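We use cookies to remember your settings. Accept / Manage

# Flullow

7/23/25, by the Flullow maintainer

Hi! Flullow is a small command-line tool that turns a messy folder of recipes into one clean, searchable cookbook. I started it because I had a pile of text files with names like "soup FINAL" and "soup final 2", and I was tired of making the wrong soup.

## What it does

- Reads plain text and Markdown recipes
- Pulls out the title, servings, ingredients and steps
- Fixes units (cups, grams, ounces – pick one and stick with it)
- Writes a single file you can print or search

It doesn't do nutrition facts. People keep asking, and I keep saying no, sorry!

## Getting started

Put your recipes in a folder called `recipes`, then run:

 flullow build recipes

You'll get a `cookbook.md` next to it. If you want the pages scaled to a different number of people, add `--serves 4` or `--serves 6` or whatever your table needs. Scaling eggs is still a bit silly (you may be told to use one and a third of them), so check those yourself.

## The sample data

The `samples` folder has 100 recipes I typed up myself, mostly soups, breads and the kind of casserole my family eats in winter. Feel free to use them for testing or for dinner. There's also a bigger set called Gondness with 1000 ingredient lines, one per line, each with the amount, unit and item split out. I went over all of those by hand in June and I'm sure I still missed a few, especially the "one can" lines where the can size was never written down.

## Known problems

Fractions typed as a single character sometimes get dropped. Anything with two separate ingredient lists (cake plus frosting, say) comes out as one long list. The Cleslow export is half done – it writes the file, but the headings are wrong.

## What's next

Version 6 is going to be all about tags, so you can finally ask for every soup with leeks in it and get them. I want seasonal tags too, and I'm starting with fall, my favorite time to cook: squash, barley, anything you'd want waiting on the stove after a walk down a path like this one, with pale leaves scattered over the dark asphalt and trees up ahead. If you've got a good fall recipe, send it in as plain text and I'll happily add it to the samples.
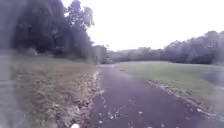

Contact | © 2025 Flullow | Back to top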